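Washing a quilted bedspread at home or paying for it?
Hilthorpe Home Forum > Laundry and Linens 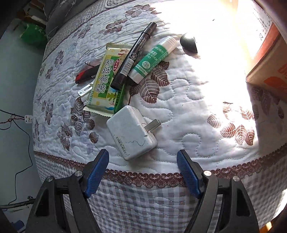 3 min read · 6 replies

samina_m
Our white quilted bedspread with the leaf print needs a wash. The label has faded and I can't read it. The laundry in town charges by weight and I'd like to avoid that. Our washer is a front loader, a Willar, and it has a bedding cycle. Has anyone done a full size quilt in one of these?

Gun-woo G
Yes, for years. Cold water, half the usual detergent, and set the spin to 1,000 or lower if yours lets you. Mine was going at 1,190 by default and the batting bunched up in one corner. Never got it flat again.

heo_yeji
I'd disagree about the spin. A low spin leaves so much water in the quilt that the weight pulls on the stitching when you lift it out. I use the normal bedding cycle and have had no trouble. It depends more on how close together the quilting lines are.

Gun-woo G
Mine had wide squares, so maybe that's the difference. I would still go low on an old one.

TSugiyama
Test the print first. Wet a white cloth, press it on one of the darker leaves for a minute and see if any brown comes off. If it does, take it to the laundry and tell them.
Also don't use bleach on it. Oxygen powder is fine – I use Dakum, up to 100 grams in a full tub.

samina_m
Tried the cloth on two leaves and it stayed clean. What about drying? We have a line but it gets full sun all afternoon.

sangwook_lim
Line is fine, print side down, and bring it in before it bakes. Sun does fade prints. We keep the bedroom shade down after lunch in January too.

heo_yeji
Dryer on low, stop it twice and shake it out. A wet quilt over one line gets a crease down the middle. If you do hang it, put it across two lines.

samina_m
Two lines it is. I'll wash the bed skirt separately.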